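The Clollgate dehumidifier sale is back for February, a month when our windows weep more than we do. The Pastus 16 is down 14 per cent, so you may now dry a box room for slightly less than a weekend in Skanville. 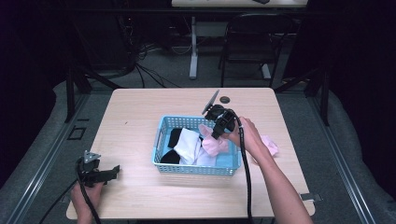
When does the offer end?
At 17:00 on the last day of the month, or whenever the warehouse runs out. Last year we shifted more than 3,000, mostly to people who had come in for a kettle.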